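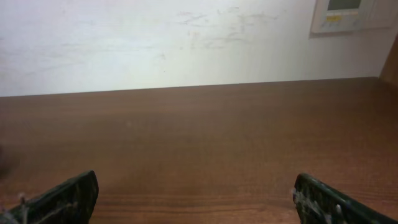 Mar 11, 2019

Cable day for Itska! We want 200 good examples and I can't wait to see what it learns. 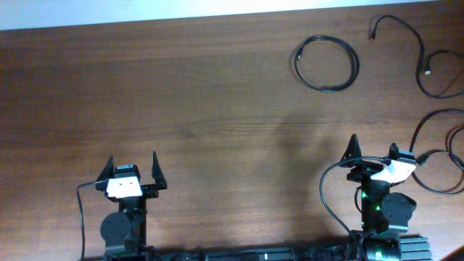 Eshun reckons slow, steady runs teach it more than clever ones, and I'm coming round to that.
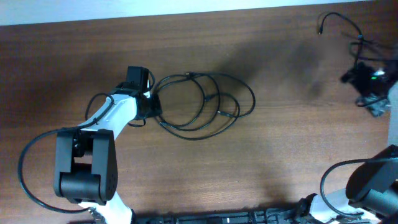 Do we keep the fumbled tries? We keep them in a folder of their own — I want to train on those in January.

Number 101 made me grin all through tea.

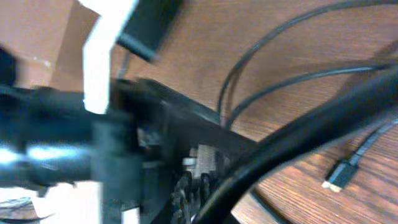 Gripper and cables, close up

More tomorrow, starting with the plugs.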